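From: Godelieve Verbeke
To: Trernomham garden swap list
Subject: Re: Sourdough starter

Hi Milan and all,

Mine went gray on top too (October, what a month!) and I just poured it off and kept feeding it. Green is my favorite color in the kitchen, just not in the jar!
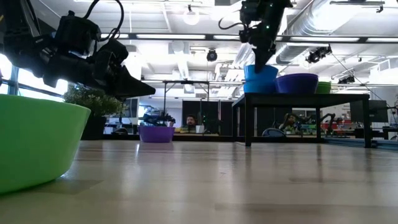
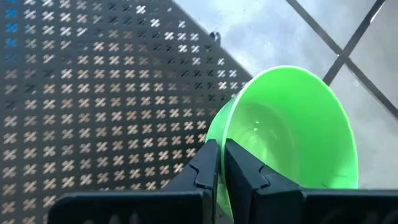

Anyway, try rye flour for 3 days and keep the lid loose. Sanne swears by pineapple juice, but I never bothered.

Godelieve

Milan Timmermans wrote:
> Gray liquid on my starter, smells like
> nail polish. Toss it or save it?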